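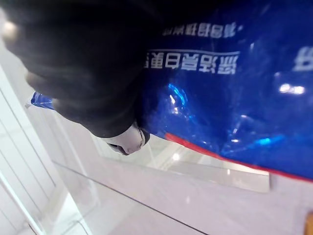

Start with the number, since they will want it: 1,777 picks at the Stanedby bench in June, and 62 of them ended with the arm stopped and the light gone amber. Most of those were dull. The one I've been asked to talk about came from crinkly packaging, and if you've ever tried to get a crisp packet out of a multipack in a quiet cinema you already have the engineering background. Look at the blue bag: glossy, creased, with highlights all over it, and a fingertip resting near the red stripe along its lower edge. Every one of those glints is a chance for the software to believe it has found an edge. (Pause. Let them look.)

What went wrong. At twenty to four the gripper closed on a bag and reported a good hold. It had a good hold of a fold. The bag slid, the controller felt the load drop and did what we had told it to do, which was squeeze harder. It squeezed harder on nothing, then on the shelf. The force limit was set at 400, a figure inherited from the Sadville job, where they were lifting castings. Our own risk sheet said 40. Both numbers were in the same folder – I put one of them there.

Felista Mwakalinga hit the stop. She was quicker than the safety circuit, and she had a mug in the other hand. No injuries, one cracked shelf, one very long email from Grullville.

(If someone asks why the safety circuit was slow: it was waiting for a second sensor to agree. The second sensor was unplugged. Don't get drawn into who unplugged it. It was Gatchalian's cable and they have been very decent.)

What we changed. The limit now lives in one file and the arm won't start without it. A slip means let go, back off and call a person. The start-up check includes the second sensor, by name, in capitals.

Still open: shiny bags. We lose fewer of them and drop them more politely. Next slide is the wiring diagram, skip it if we're past the half hour.

Last updated: June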